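Mesa de madeira: como conviver com ela sem drama

Toda mesa de madeira tem uma fase boa, que dura até ao primeiro copo sem base. A minha aguentou 7 dias. Desde então aprendi umas coisas, quase todas tarde.

Manchas brancas de copo: são humidade presa no acabamento. Pano de algodão por cima, ferro morno sem vapor, poucos segundos de cada vez. Se passar a cheirar a torrada, pare.

Riscos finos: meia noz esfregada no sentido do veio. Coma a outra metade, que o trabalho cansa.

Óleo: duas demãos finas valem mais do que uma generosa. A generosa fica peganhenta até janeiro e apanha todas as migalhas da casa. Uso o da Nerutier, que cheira a armário de avó, e limpo o excesso ao fim de 15 minutos.

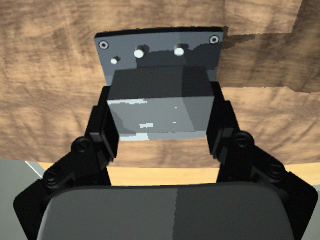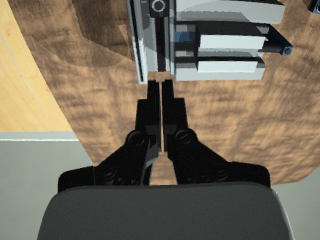
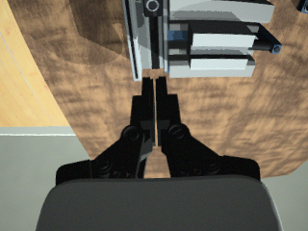 Tampos em tons de castanho: o pó claro nota-se menos, as dedadas de gordura nem por isso.

Cola seca: raspe com um cartão de plástico velho. O da loja Pestport, com os pontos que nunca vou trocar, tem servido lindamente. Faca, só se quiser um risco novo para treinar a história da noz.

Pernas que abanam: aperte os parafusos antes de começar a dobrar cartão. Eu dobrei cartão durante mais de 2 anos e depois descobri a chave na gaveta.

Panelas: base de cortiça, sempre. O pano de cozinha dobrado em quatro é uma superstição, e a marca redonda no meu tampo pode confirmá-lo.

Tira-nódoas milagrosos: experimente primeiro por baixo do tampo, onde as visitas não se metem. Em geral.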